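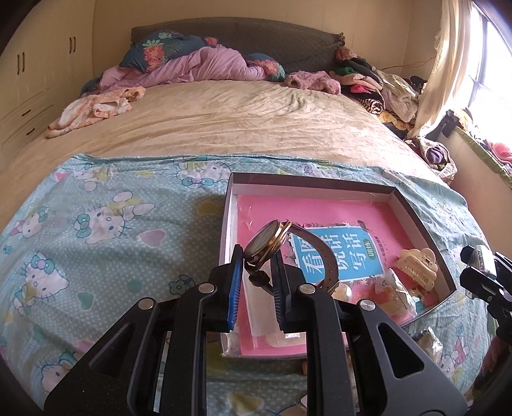
Plustham Household Notes, No. 124, page 2

Sorting Small Items: Tips from the Kolten Open Day

The Kolten workshop opened its doors on Monday, October 31, 2022, and gave the afternoon to bedroom tidying with hand-held grippers. Chiharu Kamata ran the demonstration. Most of her handling rules apply equally well to fingers, kitchen tongs or a reaching tool.

Watches. Grip by the case, never by the strap. A leather strap bends under load and the watch swings. With the case held on its edge between two ribbed pads, the strap hangs free and can be laid down last. Keep the pads off the crown.

Trays. An open cardboard box tray makes a good landing area on a bed. A shallow wall stops round items from rolling into the bedding. Put the flattest thing in first; a booklet in a plastic sleeve gives a firm base for hair clips and small packets. Beads need a lidded jar.

Soft surfaces. A mattress gives when pressed, so come down slowly and stop at first contact. Pull the sheet flat before starting. Small packets that land outside the tray should be picked up before the next item is moved.

Clothes. Leave the pile until the small items are cleared. Kamata works from the top down and shakes out each piece over the bed. Fleece snags on ribbed pads and is better folded by hand.

Pad care. Wipe the pads with a damp cloth and dry them fully. Lint in the grooves reduces grip on smooth metal. Sugeng Nair, who maintains the Kolten tools, inspects pads after 1,000 closings and replaces any with a torn rib. Tighten the arm screws at the same time, a quarter turn at most.

Visitors could try the grippers at the second bench, where the practice items were buttons, spoons and keys. Keys gave the most trouble. Turn a flat key on its side against the tray wall, then close on both faces.

The next open day is in June. Entry is through the Deltard side door.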